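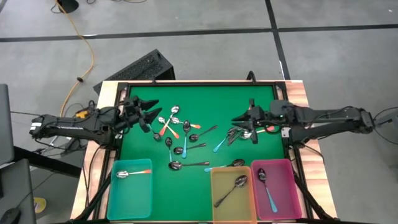
Dalia Sakalauskas has run the kitchen at Irnero, a lunch hall on Liyanage Street, for 8 years. She buys her own spoons and has opinions about them.

"People steal forks in other places. Here it's spoons," she says. "We opened with 400. By the second May we had 323, and I went out and bought more."

The replacements came from two suppliers, Milten and Prallel, and they didn't match. She picked colored handles on purpose. Orange-red goes with soup, blue goes with dessert, and the light blue ones are kept for the children's tables.

"Plain steel all looks the same when you're tired," she says. "With a color you can sort with half your attention. You drop it in the bin and pick up the next one."

Sorting happens at 3 p.m., after the last tables clear. The clean spoons get tipped out in a pile and whoever is free stands there and works through them. She doesn't let anyone do it over the sink.

"I like a bright surface under them. Silver on a steel counter, you miss things. On green you see every one."

A full round is around 200 spoons on a normal afternoon. She checks the bowls for spots and the handles for cracks where they meet the metal. Cracked ones go out the same day.

Asked if she would go back to plain spoons, she shakes her head. "They were cheaper. But I'd have to store the small ones somewhere else, and I don't have another drawer."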